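Jemcombe Tabletop Blocks – Data Card and Collection Rules

Maintained by Erlinda Macaraeg
Last edited Feb 23, 2026

Summary

Jemcombe is a set of 344 simulated episodes of one arm with a parallel-jaw gripper moving small lettered cubes on a wooden table. A thin square board serves as the target area in most tasks. Everything is rendered. No real hardware was used for any part of this release.

The rules below apply to anyone adding episodes or reviewing them. They replace the loose notes that were kept in the Clilent folder until last May.

Scene setup

Use the stock room and table. Do not move the arm mount, resize the board or swap the table texture. Cubes may start anywhere the arm can reach, on or off the board, as long as no two of them overlap at load time. Leave part of the table clear so a cube that gets knocked has somewhere to go.

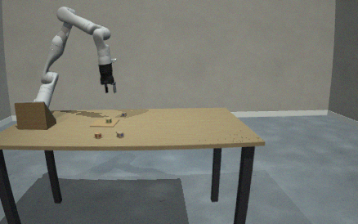 Start every episode with the gripper open, empty and well above the tallest object. If the arm loads in any other pose, reset the scene and begin again. Do not trim the opening frames to hide a bad start.

Random seeds go in the episode header. An episode without a seed can't be replayed and will be sent back.

Cameras

Each episode is stored with room views and a gripper view. The gripper view is required. Both fingers have to stay in view for the whole episode, and the offset between camera and wrist is fixed in the config file. Please don't tune it per task.
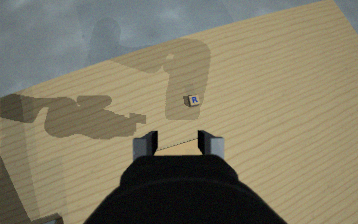 Shadows are left on. We tried a batch with them off and policies trained on it did worse once shadows came back, so that batch was dropped. Teoh has the comparison if you want it.

Do not sharpen, denoise or recolor frames after rendering. If a render looks wrong, fix the scene file and render it again.

Motion rules

1. Move sideways only at safe height. Come down straight over the target.
2. Fingers must be open before the last part of the descent.
3. No pushing cubes with the outside of a finger unless the task label says push.
4. No contact between the gripper and the table top. A light touch still counts as contact.
5. Episodes end at 2000 steps. If the task isn't done by then, label it timeout and keep it.

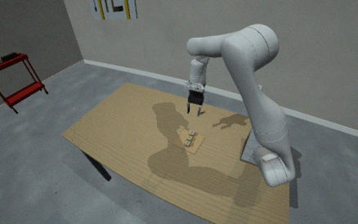 Failed attempts stay in the set. A dropped cube, a missed grasp or a cube left half off the board gets the matching failure label and nothing is cut. Earlier versions threw these out and the success rates looked better than they should have.

Labels

Task text is one plain sentence. Name the cube by its letter if the letter can be read in at least one view, otherwise by its color. Don't use "left" or "right" without saying which camera you mean – the room views face the table from different sides and this caused most of the label errors in the first release. 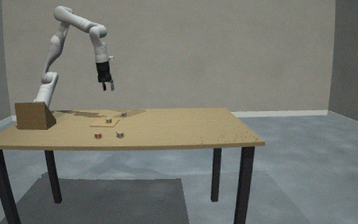
Each label is checked by a second person who did not record the episode. There are 14 failure codes, listed in codes.txt. Use "other" only with a note.

Known issues

- 11 episodes have a cube that sinks slightly into the board. They are flagged, not removed.
- Letters are hard to read in the room views at the default resolution.
- Friction values were picked by hand and have not been matched to a real cube.

Use

Fine for training and for comparing methods under the same rules. Not suitable as evidence that a policy is safe on a real arm. Anyone moving to hardware should follow the Stitthorpe lab checklist first, including speed limits and a tested stop button.

Report problems with the episode number and the step where it goes wrong.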